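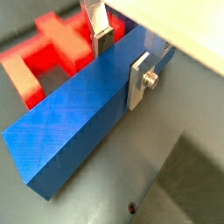 Pourquoi le bleu a-t-il longtemps été une couleur coûteuse en Europe ?

Le pigment bleu le plus recherché des peintres médiévaux, l'outremer, était tiré du lapis-lazuli, pierre importée d'Asie centrale et longue à purifier.

Bleu

Le bleu est un champ chromatique correspondant, dans le spectre visible, à la région comprise entre le violet et le vert. Il constitue l'une des couleurs primaires de la synthèse additive. Dans l'usage courant, le terme recouvre des nuances allant du bleu ciel au bleu marine, dont les limites varient selon les langues et les domaines d'application.

Étymologie et vocabulaire

Le mot français « bleu » est issu du francique blāo, apparenté à l'allemand blau. Le latin classique disposait de plusieurs adjectifs, parmi lesquels caeruleus, dont l'emploi était assez instable et pouvait s'étendre au vert ou au noir. Le mot « azur » est venu par le latin médiéval de l'arabe lāzaward, lui-même emprunté au persan, où il désigne le lapis-lazuli.

Toutes les langues ne découpent pas cette région du spectre de la même manière. Le russe distingue goluboï, bleu clair, et siniï, bleu foncé, par deux termes usuels sans hyperonyme commun. Le vietnamien emploie xanh pour le bleu et le vert, en ajoutant au besoin une précision tirée du ciel ou des feuilles. Le breton glas et son équivalent gallois s'appliquent traditionnellement au bleu, mais aussi à certains verts de la végétation. Dans une étude consacrée au gallois rural, la linguiste Eluned Foulkes relève que cet emploi ancien subsiste surtout dans les toponymes et les noms de plantes.

Le bleu dans la nature

La couleur du ciel diurne s'explique par la diffusion de Rayleigh : les molécules de l'atmosphère diffusent plus fortement les courtes longueurs d'onde. La faible part du violet dans la teinte perçue tient à la composition du rayonnement solaire et à la sensibilité de l'œil humain. Celle de l'eau en grande profondeur résulte principalement de l'absorption des grandes longueurs d'onde.

Chez les animaux, le bleu est le plus souvent une couleur structurelle. Les ailes des papillons du genre Morpho et le plumage du martin-pêcheur doivent leur teinte à l'interaction de la lumière avec des structures microscopiques. Chez les végétaux, il provient généralement d'anthocyanes, dont la coloration dépend de l'acidité du milieu cellulaire et de la présence d'ions métalliques. L'hortensia en fournit l'exemple le plus connu : ses fleurs bleuissent en sol acide lorsque l'aluminium y est assimilable.

Pigments

Le bleu égyptien, silicate de calcium et de cuivre, est habituellement considéré comme le premier pigment de synthèse. Sa fabrication est attestée dès le IIIe millénaire avant notre ère. Il était obtenu par cuisson d'un mélange de sable siliceux, de composés du cuivre, de calcaire et d'un fondant alcalin. Son usage s'est étendu au monde méditerranéen avant de décliner à la fin de l'Antiquité.

L'outremer naturel s'est imposé dans l'enluminure et la peinture sur panneau à partir du Moyen Âge. Les contrats passés entre commanditaires et peintres en précisaient parfois la qualité. L'azurite, carbonate de cuivre moins onéreux, servait fréquemment de sous-couche ou de substitut. Le smalt, verre coloré au cobalt puis broyé, fut employé à l'époque moderne malgré une tendance à se décolorer dans l'huile.

Le bleu de Prusse, découvert à Berlin au début du XVIIIe siècle, offrit aux peintres une matière intense et d'un prix modéré. Le bleu de cobalt et l'outremer artificiel suivirent au siècle suivant. Les phtalocyanines de cuivre, commercialisées dans l'entre-deux-guerres, occupent depuis lors une place importante dans les encres, les peintures industrielles et la coloration des matières plastiques.

Teintures

Deux sources végétales principales ont alimenté la teinture en bleu : le pastel des teinturiers (Isatis tinctoria) en Europe et les indigotiers (Indigofera) dans les régions chaudes. L'une et l'autre fournissent la même molécule, l'indigotine, insoluble dans l'eau. Le teinturier doit donc la réduire dans une cuve alcaline afin de la rendre soluble. L'étoffe sort de la cuve avec une teinte jaune verdâtre et bleuit au contact de l'air.

Le pastel fit la fortune du Lauragais, de la Thuringe et de la Picardie. L'arrivée massive de l'indigo asiatique, puis américain, suscita des mesures de prohibition dans plusieurs États, progressivement levées au XVIIIe siècle. L'indigo de synthèse, mis sur le marché à la fin du XIXe siècle, entraîna à son tour le recul des plantations.

Le fonds Ashworth, conservé à Bristia, réunit plus de 4 000 échantillons de laine et de coton teints en bleu. Il comprend 49 carnets d'atelier provenant de la manufacture Firnell, dans lesquels sont consignées les recettes de cuve et les plaintes de la clientèle. L'inventaire en a été dressé par Trilok Rathore et Hiwot Negussie, qui ont proposé un classement en 40 nuances fondé sur les appellations commerciales d'origine. Ce classement a été critiqué par Dean Pilkington, pour qui une même appellation pouvait désigner des teintes différentes selon le fournisseur.

Usages et symbolique

Dans l'Occident médiéval, le bleu connaît à partir du XIIe siècle une promotion marquée, liée notamment à son association avec le manteau de la Vierge et aux armes des rois de France, d'azur semé de fleurs de lis d'or. En héraldique, l'azur fait partie des émaux et se représente en gravure par des hachures horizontales.

La couleur est également associée au vêtement de travail. La locution « col bleu », calquée sur l'anglais, désigne les ouvriers par opposition aux employés de bureau, tandis que le « bleu de travail » a donné son nom à la tenue elle-même. Dans la signalisation routière européenne, les panneaux circulaires à fond bleu expriment une obligation.

Conservation

La stabilité des bleus est très inégale. L'outremer résiste bien à la lumière mais se dégrade en présence d'acides. Le bleu de Prusse peut pâlir sous un éclairage prolongé, en particulier lorsqu'il est mélangé à du blanc. Les textiles teints à l'indigo supportent assez bien le lavage, mais perdent de la matière colorante par frottement.

Voir aussi

Azurite
Cyanotype
Guède
Indigotine
Lapis-lazuli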